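The ferry from Soltberg was late, as it always was in September, and Veronika Auer sat on her suitcase at the end of the quay and ate the second of the two egg sandwiches she had promised herself she would save for the crossing. It was a good sandwich. Her aunt had put too much pepper in it, which her aunt had done all her life, and Veronika found that she was crying a little, in the absent way one does when the wind is coming straight off the water, and that it did no harm to let it.

She was going to Stivthorpe to look at a piano. Put like that it sounded a grand sort of errand, the kind of thing a person with gloves might do, but the piano was a plain upright Nurmi with a cigarette burn on the lid, and she had already owned it once. Her mother had sold it when Veronika was fourteen, the winter the boiler went, and it had left the house on the back of a coal lorry with a blanket over it and a man sitting on the stool to keep it company. He had waved. She had never forgiven him for that wave, though she could see now, at forty-six, that he had only been trying to be kind to a girl at a window.

And then in the spring a card had come, forwarded twice and with a corner missing, from an Angelica Pangilinan of Stivthorpe, who was clearing out her front room and had found a name pencilled inside the bottom panel. V. AUER, it said, and beneath it, HANDS OFF. Mrs Pangilinan had looked through every telephone book she could lay hands on. She was asking 325 for it, she wrote, but would be glad to talk.

The ferry came in at last, sideways and complaining, and Veronika carried her suitcase up the ramp behind a family with a great many coats.

It was a crossing of four hours. She spent the first of them below, where it smelt of soup, and the rest on deck behind the funnel with her collar up, going over what she would say. She had 500 in an envelope pinned inside her cardigan. That was for the piano and the carrier both, and if the carrier turned out dear she would have to be firm, and she had never in her life been firm with anybody. She practised on the gulls. "I couldn't go above three hundred," she told one of them, and it looked at her so coldly that she put it up to three hundred and ten.

Mrs Pangilinan was waiting at the other side, although they had made no arrangement of that kind, a small upright woman in a green raincoat, holding up a piece of cardboard with PIANO written on it.

"I thought you wouldn't know my name to look at," she said, "but you'd know that."

They walked up through the town together, stopping often, for Mrs Pangilinan knew everyone and had something to ask each of them about a knee or a daughter. She talked the whole way. She had bought the Nurmi from a dealer in Brituvton, oh, years ago now, for her husband, who had wanted to learn one tune before he died and had learnt eleven. He had played them every evening in the same order. After the eleventh he would shut the lid and say, "Well, that's the lot," and go and put the kettle on, and for a long time after he had gone she would find herself getting up at nine o'clock to fetch the cups.

"And you don't play yourself?" said Veronika.

"I dust," said Mrs Pangilinan. "I get a sort of tune out of it, dusting."

The house was at the top of a flight of steps, narrow and very warm, with a cat asleep in the hall on somebody's hat. There was tea first. There was no getting past the tea, and there was a seed cake to go with it, and a plate of small hard biscuits from next door which had to be praised in case next door should ask. Veronika said yes to everything. Through the half-open door she could see one end of the piano, the end with the burn, and she kept her eyes on her cup the way you might with a person across a room whom you had once loved and were not yet ready to say good evening to.

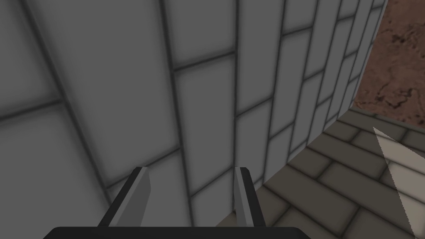 "Go on, then," said Mrs Pangilinan, when the cake was down to crumbs. "I'll wash up. I'm a noisy washer-up, you won't be overheard."

So Veronika went in and sat down. The stool was a different stool, too low, and she had to fetch a cushion for it. She lifted the lid. The D above middle C still had its chip, shaped like a little boat, and when she put her finger on it her finger knew exactly where it was and what it had been doing there, and she played eight bars of the thing she had been learning the week the lorry came, and then could not remember the ninth. She had been kept from the ninth bar by a coal lorry for thirty-two years. She tried it three ways and they were all wrong, and it was badly out of tune besides, and she laughed out loud.

In the kitchen the plates had gone quiet.

"He used to stick as well," Mrs Pangilinan called. "He'd stick and go back to the beginning. It drove me up the wall."

Veronika turned round on the cushion. She could see the green raincoat on its hook, and under it a man's coat, brushed, with the collar turned the right way. It came to her that there was a good deal of space in that front room, really, for a room that was being cleared, and that nothing else in it appeared to have been moved at all.

"Mrs Pangilinan," she said, "what time does the last ferry go?"

"Half past six. You'll not get a carrier tonight, though. I did ask."

"No," said Veronika. "Would you mind if I left it here, just for the winter? I'd pay you for it now, all of it. Only I've got stairs at home, and a neighbour who sleeps in the day, and I'd need to come over and practise before I could think of shifting it. Once a month, perhaps. If that wouldn't be a nuisance to you."

There was a silence, and then the tap was turned on again, quite hard.

"Three hundred," said Mrs Pangilinan over the noise of it, "and you bring your own cushion."

Veronika unpinned the envelope and laid it on the lid, over the burn, and went back to the beginning.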